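Home | About | Meetings | Newsletter | Contact

Fairweather Residents' Group — minutes, 2026-04-03

Chair: Rosalind Marchetti. Notes: Ebise Assefa. March minutes accepted, no changes.

1. Open day, Cluserari laundry robot. Rosalind to confirm hall by end of week. 80 flyers printed, 43 gone so far. Two demo slots, morning and after lunch. Parking still a problem — ask the school again.
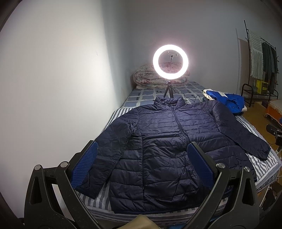
2. What gets folded. Tomska want everyday clothes, nothing special. Ebise for towels and shirts first. Rosalind prefers coats, people will want to see somthing hard. Puffer jacket with one sleeve folded in and the other still out is the sort of thing she means. Agreed: 4 coats, rest towels.

3. Kids near the machine. Tape on floor, one adult each side. Agreed

4. Tea. Urn needs new lead, Ebise to buy.

Meeting closed 8.43.

We use cookies to improve your visit. Accept | Manage settings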